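How to Read Your Water Meter and Check for a Hidden Leak

If your water bill has gone up and you haven't changed how you use water, the meter can tell you whether there is a leak somewhere on your property. You don't need a plumber for this part. Set aside an evening and the next morning, plus a few minutes at each end.

What you need

A flashlight, a long screwdriver or meter key, a pair of work gloves, a rag, paper and a pencil. Food coloring is useful for the toilet test further down.

Find the meter

In the older parts of Puvstead the meter is in a box near the curb, under a round or rectangular lid. Newer houses on the Clukedside end usually have it in the basement or garage, on the wall facing the street. Apartments and duplexes may share one meter, and in that case this test only works if everybody stops using water at the same time.

Put on the gloves before you lift a curb box lid. Spiders like these boxes, and so do wasps in late summer. Pry up the lid with the screwdriver and set it on the grass where you won't trip over it. If the box is full of dirt or water, bail it out with a cup until you can see the face of the meter. Water in the box after rain is normal. Water in the box during a dry week should be reported to the utility.

Read the dial

Wipe the face with the rag. Most meters here are one of two types.

The Breteck has a row of number wheels like a car odometer, with a sweep hand and a small red triangle. Read the wheels from left to right. The sweep hand shows the part of the gallon count that the wheels don't.

The Saliba is digital and stays blank until light hits it. Hold the flashlight on the sensor for a few seconds. The screen switches between the total and the flow rate, so wait until you have seen both before writing anything down.

Check the units. They are printed on the face. A reading of 2,828 in gallons is very different from 2,828 in cubic feet, and mixing them up is the most common mistake people make when they compare the meter with the bill. One cubic foot is about 7.5 gallons.

Quick test

Turn off everything that uses water: faucets, dishwasher, washing machine, ice maker, sprinklers, water softener. Then watch the red triangle or the flow rate for 5 minutes. If the triangle turns or the flow rate shows anything other than zero, water is going somewhere.

Overnight test

A slow leak may not show up in the quick test. Write down the full reading at 10 p.m., including the sweep hand. Don't use any water overnight, and don't flush. Read the meter again at 6 a.m. before anyone gets up. The two readings should match.

If your softener regenerates at night, put it in bypass first or you will get a false result. 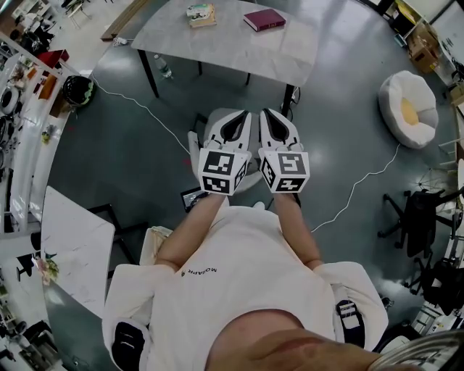 Narrow it down

Close the main shutoff valve to the house, which is normally where the pipe comes through the wall. Go back to the meter. If it is still moving, the leak is between the meter and the house. If it has stopped, the leak is inside, or on a line that branches off after the shutoff.

For an indoor leak, start with the toilets. Put a few drops of food coloring in each tank and wait 20 minutes without flushing. Color in the bowl means the flapper is leaking. A flapper costs a few dollars and most of them snap on without tools. Clean the rim of the valve seat before you put the new one in.

After the toilets, check the water heater relief valve, the hose bibs and under every sink. Run your hand along the pipes. A dry paper towel laid under a joint will show a drip you can't feel.

When to call

A leak on the street side of the meter belongs to the utility. A leak on your side is yours to fix, and a buried line is usually a job for a plumber. Keep your readings and the repair receipt. Puvstead will consider a one-time bill adjustment if you apply within 60 days of the repair, and the form asks for a meter reading from before and after the work.

Put the lid back on the box and step on it to make sure it is seated.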